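Facing up a produce stand

One vegetable per bin. Mixed bins slow down restocking and make gaps harder to spot.

1. Lay green beans parallel, as one dense bundle.
2. Set tomatoes close together in rows, calyx up.
3. Pile carrots at an angle and leave the tops on. 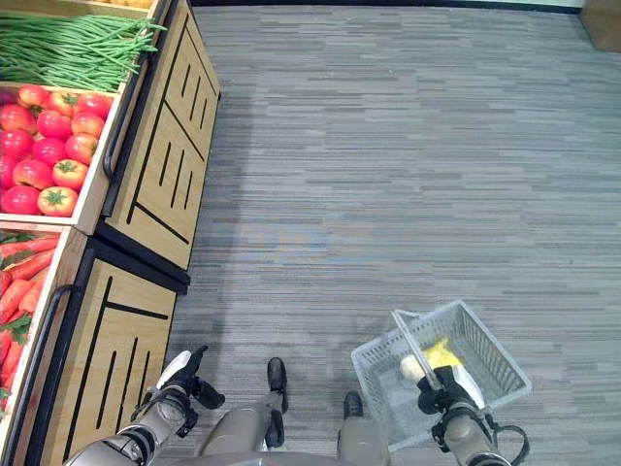
Keep stock off the rims - the divider between two bins should stay readable from the aisle.

4. Lay napa cabbage with all the white bases pointing the same way. Cucumbers go side by side on a diagonal.

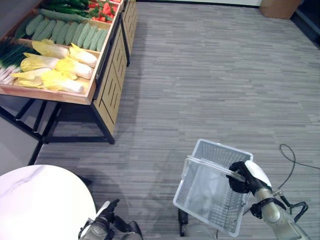

Work from the rear tray forward. Check the front row last, standing where a shopper would stand.

Updated 2019-12-18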